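Two weeks with the new fingers: Olga Alcaraz on picking a hand-held gripper

Caught Olga Alcaraz between two sessions, coffee in one hand. She runs the gripper trials at Flenerside and had maybe half an hour. No slides. Fine by me.

The question she's been stuck on since February is a dull one, she says. Which fingers do you put on a hand-held gripper if the stuff you pick up is thin? Flenerside has two sets in the running. The Benida pads, softer, wide. And the Uniyal ones, stiffer, with a sharper corner. Same handle, same plate on top, only the fingers swap out.

"Everybody tests with blocks," she says. "Blocks are easy. I could pick up a block with my elbow. Give me something skinny that wants to roll."

So, brushes. Small ones, going in and out of a clear holder with compartments. One gripper per hand, on a plain white board, over and over.
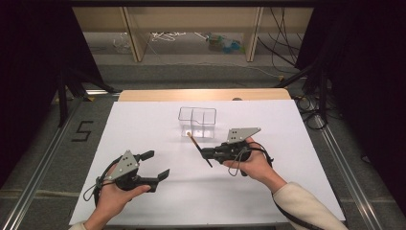

The plan is 400 runs per finger set, then a swap, then the same again. Karthik Bepari keeps the log and he is strict about it. A drop is a drop. A brush that turns in the jaws by more than 10 degrees gets its own column, becuase a turned brush usually hits the divider on the way in.

"Karthik wanted that column and I said no, too much work," Alcaraz says. "Then I looked at the first day's numbers. The drops were the same for both sets! The turning wasn't. So he was right, put that in."

The Benida pads let the brush roll if you squeeze early. The Uniyal pads hold the angle but they're fussy, come in a little high and you push the thing away. She went back and forth on it. Her own hands like the Benida set. Ju-won Moon, who does most of the afternoon runs, can't stand it.

"Ju-won squeezes like he's mad at it," she says, laughing. "Different person, different result. You need more then one operator or you're just measuring yourself."

Cameras came up too. There is the view from the head and there is the view from the gripper, and clear plastic is a pain in both. Edges go faint. A compartment wall can be right there and you'd miss it. Alcaraz trusts the gripper view for the last bit of the move and the head view for everything before. 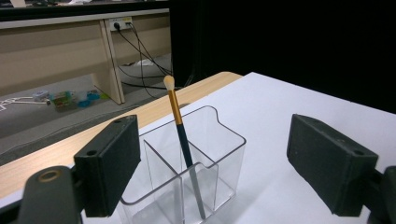

Is a clear holder worth the trouble when a solid one would be easier to see?

She's keeping it, at least for this round. The arms these fingers end up on will meet clear plastic sooner or later, and she wants the bad numbers now. A solid holder goes in later as a comparison, 18 runs a day until they have enough.

Cables are her other gripe. They tug at the wrist on the long reaches and she thinks that adds some of the turning. Madhu Srivastava is working on a clip. First version slid off. Second one is on the printer.

And after that? A proper arm, the Brulonside one, with whichever set wins. Total target for the year is 2000 logged runs, which she calls "a lot of brushes." She won't name a winner yet. I asked twice.

"Ask me when the second set is done," she says. Then Karthik was at the door with the log, and she went back in.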